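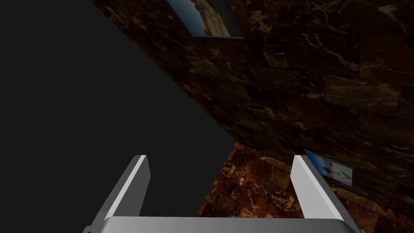
Arne Schmieder thinks the whole table should be thrown out and started over, on the grounds that a germination rate taken on a wet paper towel says nothing about what a seed will do in a garden bed. He has a point and I have left his comment open in the tracker. I still think the table is worth having, mostly as a check on what gets printed on the back of the packet.

# Packet germination table

Each row is a packet of vegetable seed: what the seller printed, and what came up when somebody tested a sample at home. There are 2110 rows and 18 columns. The table is a plain CSV file, comma separated, UTF-8, with one header line.

Last edited 21/02/2018.

## What it can't tell you

I'm putting this first. The last version had it at the bottom and people quoted the averages anyway.

- It can't tell you which seller is best. Truliris packets make up nearly half the rows, only because they were on sale at the garden center in Stubbs that most of our testers go to. Jekutus packets mostly came by mail, in November, and sat in a lot of different mailboxes.
- It can't tell you about field emergence. See Arne's comment. Anyone who uses `rate_tested` to plan a sowing should expect to be let down, especially with carrots and parsnips in cold ground.
- It can't tell you whether a seller lied. A packet that says 85% and tests at 70% may have been stored on top of a fridge. We asked people how they stored their seed and I don't believe all of the answers.

## Where the rows come from

Testers filled in a paper form or a spreadsheet and sent it to Wai-kit Chuang, who typed up the paper ones. The typed rows have `p` in the `entry` column. The Vesteneck rows came in a single file from a community plot there, and I treat them with more caution than the rest. The tested rates end in 0 or 5 far too often, which smells of rounding, or of somebody looking at a tray and guessing. They are marked `v` in `batch` so you can drop them. I would.

## Main columns

| column | meaning |
|---|---|
| `packet_id` | our own number, no meaning outside this file |
| `seller` | as printed on the packet |
| `crop` | common name, lower case |
| `variety` | as printed, spelling not corrected |
| `rate_printed` | percent, blank if the packet gives none |
| `packed_for` | the season printed on the packet |
| `n_sown` | seeds in the test |
| `n_up` | seeds with a visible root at the last count |
| `rate_tested` | `n_up` divided by `n_sown`, as a percent |
| `method` | `towel`, `tray`, or `other` |
| `storage` | free text, believe it or don't |
| `tsw` | weight of 1000 seeds in grams, where somebody had a good enough scale |

The remaining columns are dates, initials and notes. `notes` has line breaks inside quotes in a few places and will upset a simple parser. I tried to clean them out and made it worse, so they went back in.

## Known problems

**Small samples.** Plenty of people sowed a pinch and called it a test. If `n_sown` is low, the rate is close to useless, and no amount of averaging will make me feel better about it.

**Pelleted seed.** The coating sometimes splits without a root showing. Some testers counted that and some didn't. The form never said which was right, and that was my mistake.

**Beet and chard.** One "seed" is a cluster and can send up several sprouts. There are 6 rows with a tested rate over 100. I have not fixed them. They are a useful reminder that other beet rows have probably been inflated the same way without going over the line.

**Missing failures.** A tester who gets nothing at all from a packet either sends in an angry form right away or throws the packet in the trash and forgets it. I don't know which happens more – and neither does anybody who claims to correct for it.

**The printed rate.** Sellers don't all mean the same thing by it. On some packets it looks like a legal minimum, on others a result for that lot. The two should not be in one column. They are.

## If you use it anyway

Filter on `method == "towel"`, drop batch `v`, drop beets and chard, and set your own floor for `n_sown`. Say in your write-up what floor you picked. Compare within a crop and never across crops. An onion packet losing ground after a couple of years is normal, while a tomato packet doing the same deserves a second test.

Please don't make a ranked chart of sellers. Somebody did that with the first version and I spent a good part of the winter answering mail about it.

## Sending in rows

Use the form in `forms/`. Write the count, not the percent – the script works out the percent. Leave a box blank if you don't know the answer. Corrections to old rows are welcome if you still have the packet, and a picture of the back of it helps. Wai-kit checks the inbox more often than I do.

## License

Free to copy and change, with a link back. No promise that any of it is right.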